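Lanari Slow Cooker Review: Six Months of Lazy Dinners

Posted August 28, 2018 by Khadija Abdelaziz
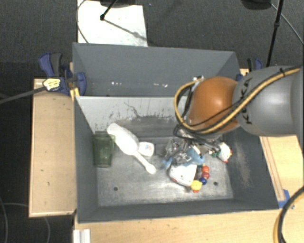
Is a slow cooker worth buying if you already have a decent oven and a big pot?

For me it has been, mostly for the days when I leave early and get home too tired to chop an onion. If you're in the house all afternoon and like having the oven on, you can probably manage without one.

I bought the Lanari in March after my old cooker developed a crack down the side of the pot. I'd had my eye on the Younis, which everyone on the Illell recipe forum seems to own, but it was out of stock and I had a shoulder of lamb in the fridge waiting for a decision. So the Lanari it was, and I've used it nearly every week since!

First, the pot. It lifts out, it's oval (so a chicken actually fits, legs and all) and it goes in the dishwasher. The glaze inside is lovely and smooth, and even the sticky tide mark you get round a bean stew comes away after a soak. The lid is glass with a knob that stays cool enough to grab without a cloth, although I still use one out of habit.

There are three settings, low, high and keep warm, and a dial to choose between them. No timer. I thought I'd miss one, and on long days I do a bit, but I plugged mine into an old timer socket for the porridge and that has worked very nicely.

Now the food, which is the good part. Low on this machine is properly low. Chickpeas come out whole and creamy, and the lamb (4 hours on high with preserved lemon, garlic and far more cumin than the recipe wanted) fell apart when I put a spoon near it. My friend Loubna Radwan came round that evening and had thirds, then went home with the recipe and the leftovers, which I've forgiven her for. I've also done a rice pudding that I'd happily eat cold out of the pot, a red lentil soup using 500 grams of lentils that fed us for days, and a beef and prune thing I keep making even in hot weather.

It's less good with anything that needs to thicken. Very little steam gets out, so sauces stay thin unless you cut the liquid down. I now use a third less stock than most recipes ask for and take the lid off near the end. Potatoes want to go right at the bottom and be cut small, or they sulk.

A few grumbles. The cable is short, and in my kitchen that means the cooker lives next to the bread bin whether I like it or not. The dial markings are pale grey on white and my mum can't read them at all. The recipe booklet is 36 pages long and a good chunk of it is safety notes in different languages, with a strange fondness for tinned pineapple.

I paid £73 at Zistden, with delivery on top. You can get smaller ones for a lot less, and if you're cooking for one or two I'd look at those, as this pot needs to be at least half full to behave itself. For a family, or for anyone who likes filling the freezer, I think it's a cracking bit of kit. Next up is a marmalade sponge, steamed in a basin with the lid on, and I'll add a note underneath when I've tried it.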